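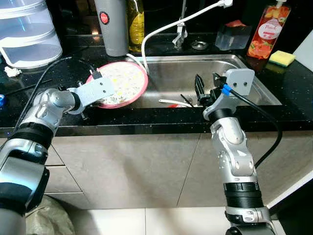

Eulalia Iturra wrote after the June release that the drag times for the stair chair and the drag sheet should never have shared a column, and asked for them to be split. They now are.

Isdale Evacuation Trials, data card
Version 2, September 13, 2020

Contents
The set holds 202 timed runs with rescue and evacuation aids inside buildings. Of these, 87 use the Laltano drag sheet and the rest use the Cabral stair chair. Each row is one run, from the start signal to the point where the handle crosses the exit line.

Fields
run_id: unique, not in time order
aid: sheet or chair
route: corridor, stairs down, ramp
load_kg: weight of the manikin, straps excluded
crew: number of handlers
drag_s: seconds, sheet runs only
carry_s: seconds, chair runs only
stop: yes if the crew halted on the route
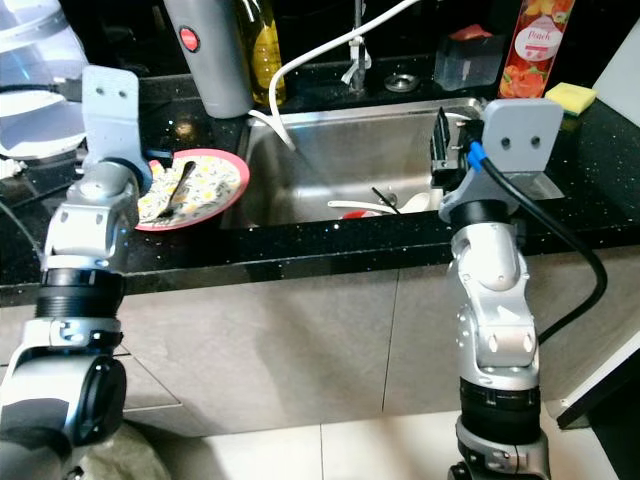 Times were taken by hand with a stopwatch and entered the same day. Runs over 90 seconds are kept and should not be treated as errors. If a strap came undone, the run was stopped and both time fields are blank.

Known limits
All crews had been trained on both aids. No run was made in smoke or darkness. Ramp runs come from a single building, Altitier, and the slope was not measured.

Use
Suitable for comparing routes within one aid. Not suitable for setting staffing levels.

Corrections
Send the run_id and the field name to Ulises Daza. Changes go into the next version and old files stay available.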